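Section 3: Washing, Blocking and Putting Away Your Finished Cardigan

You've cast off, you've woven in your ends, and you have a whole cardigan on your lap. Well done! The Tatumwood is a big knit, and if you got through both fronts with every bobble in the right row you deserve a cup of tea before going any further.

This section of the guide covers everything after the last stitch: the first wash, drying and shaping, buttons, folding and storage. It's written for the Tatumwood cardigan in Vilik yarn, but most of it works for any heavy textured knit. If you knitted the smooth version (the Quintana), follow the same steps and skip the notes on bobbles.

3.1 Before you start

You will need:

A clean basin or laundry tub, big enough that the cardigan isn't crammed in
Wool wash or a mild liquid soap
Two large bath towels
A tape measure
Your size sheet from Section 1
A flat surface bigger than the cardigan with its sleeves out
Rust-proof pins (only if you want them; see 3.4)

Check the ball band for your yarn one more time. Vilik comes in a wool blend and a cotton blend, and the two behave quite differently when they're wet. The wool blend springs back. The cotton blend gets very heavy and will happily grow a few centimetres if you lift it by the shoulders.

NOTE: Do a last check for loose ends on the wrong side now. The backs of the bobbles are where they like to hide, and a tail that works free in the wash is a nuisance to catch again.

3.2 The first wash

1. Fill the basin with cool water and mix in the wool wash. Follow the amount on the bottle. More soap just means more rinsing.

2. Do up all the buttons and turn the cardigan inside out. If you used a stitch marker, a safety pin or a brooch anywhere, take it off.

3. Lower the cardigan into the water and press down gently with flat hands until it's soaked right through. A textured fabric holds a surprising amount of air, so keep pressing until the bubbles stop coming up. This is my favourite part! The stitches relax under your hands and the whole thing starts to feel like a real garment.

4. Leave it to soak for 15 minutes. No rubbing, no swishing.

5. Let the water out with the cardigan still in the basin, then press out what you can against the side.

6. Rinse in water of the same temperature. If you've used a no-rinse wash, go straight to 3.3.

CAUTION: Do not wring or twist. Twisting drags the bobbles out of line, and they are a real pain to coax back.

CAUTION: Avoid hot water with the wool blend. A felted Tatumwood is a very warm, very small cardigan, and there's no undoing it.

3.3 Getting the water out

1. Spread one bath towel on the floor or on a table. Scoop the cardigan up from underneath with both arms, the way you'd lift a sleepy cat, and lay it on the towel.

2. Put the second towel on top and roll the whole lot up like a sleeping bag.

3. Kneel on the roll and work your way from one end to the other.

4. Unroll. If the bottom towel is sopping, swap it for a dry one and roll again.

A front-loading machine with a gentle spin-only cycle also works for the wool blend. Put the cardigan in a mesh bag first. I don't spin the cotton blend, having stretched one cuff that way and never quite forgiven myself.

3.4 Shaping and drying flat

Now for the magic. A Tatumwood fresh off the needles looks a bit scrunched, with the cables pulling everything inward. Laid flat and patted into shape, it opens up and you finally see the pattern you've been working on for all those evenings.

1. Choose your surface. A spare bed is ideal because you can walk around it and leave the knitting alone. Cover the mattress with something waterproof and a dry towel. Foam blocking mats are great if you have them, and a mesh drying rack is better still in humid weather.

2. Lay the cardigan right side out with the front facing up. Straighten the back before you arrange the fronts over it, smoothing any folds out from the middle.

3. Undo the buttons and set the fronts so the button band sits neatly under the buttonhole band. The overlap should be even from collar to hem.

4. Open the collar and pat it flat. The Tatumwood collar is wide and has a mind of its own while wet. Give it a minute of attention now and it will sit beautifully later.

5. Measure across the chest and from shoulder to hem. Compare with your size sheet and nudge the fabric in or out until it matches.

6. Lay the sleeves straight out to the sides if you have the room. If you don't, bring them in toward the body at a gentle angle and turn them over halfway through drying so there's no hard crease at the elbow.

7. Push the ribbing at hem and cuffs together with your fingertips. Ribbing should never be stretched out when it's wet, or it dries flared.

8. Go over the fronts and pop up any flat bobbles with a finger from behind.

NOTE: Pins are optional. On the Quintana they help keep the front edges straight. On the Tatumwood I leave them off, as the fabric is heavy enough to stay where you put it.

NOTE: A fan in the room speeds things up nicely. Aim it across the bed at a low setting. Keep the knitting out of strong direct sun, particularly the darker shades.

9. Turn the cardigan over once the top feels dry to the touch. Bobbles dry last. Squeeze a few near the underarms before you decide it's done.

Drying time depends on your weather. The wool blend can be ready overnight in a dry house in March, and the cotton blend can take twice as long.

3.5 Checking the fronts

With the cardigan dry, this is the moment to look it over properly, before it goes on a hanger, or on you. Do it in daylight if you can.

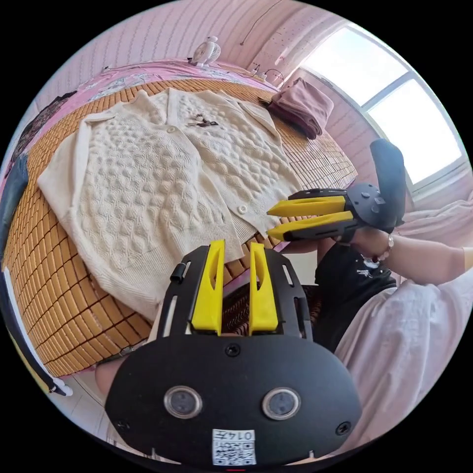
1. Start at the collar and follow each front band down to the hem. The edges should run straight and the hems should finish level with each other. If one front hangs lower by a row or so, dampen that side and ease it up.

2. Look along the cables for any snagged stitches. Tease the extra yarn back into its neighbours with a blunt needle. Never snip a loop!

3. Tug each button lightly. Any that wobble should be restitched now. See 3.6.

4. Check the collar from both sides. It should roll or lie flat evenly, with the same width at each point.

3.6 Buttons

The pattern calls for large round buttons, and the Mirnen button pack was chosen to suit this yarn. Use your own if you've got a treasured set in the tin.

1. Sew with a matching thread. The yarn itself is too thick for most buttonholes in the button and wears through.

2. Make a short shank by laying a matchstick across the button while you sew, then slide it out and wind the thread underneath. A thick knit needs that bit of space, otherwise the band puckers.

3. Back each button with a small flat one on the wrong side. It takes the strain off the knitting and looks very smart.

CAUTION: Brooches and clips are lovely on this collar, but put the pin through the gap between stitches and never through the yarn. Take them off before folding.

3.7 Folding and putting away

Please don't hang it! Heavy knits stretch from the shoulders, and after a season on a hanger the sleeves will be down past your fingertips.

1. Lay the cardigan face down with the buttons done up.

2. Fold one side in to the middle, then fold its sleeve back down along the body. Repeat for the other side.

3. Fold the bottom up by a third, then again to meet the collar.

4. Turn it over and tuck it into a drawer or a breathable cotton bag. Keep it at the top of the pile so the bobbles don't get squashed flat.

For storage over summer, wash it first, even if it looks clean. Add a cedar block or a lavender sachet and check on it every 2 or 3 months.

3.8 If something looks wrong

The cardigan came out too long: wet it again, dry it flat and push the fabric upward while shaping. The wool blend will nearly always come back.

The fronts gape between buttons: check the shanks first, then the overlap. A line of slip stitch crochet up the inside of the band firms it up.

The bobbles have sunk: hold a steam iron well above the fabric, give it a puff of steam and pull each one up with your fingers. Don't let the iron touch the knitting.

It has started to pill: use a fabric comb with a light hand, and work around the bobbles, not over them.

Section 4 covers adding pockets and lengthening the sleeves on a finished cardigan.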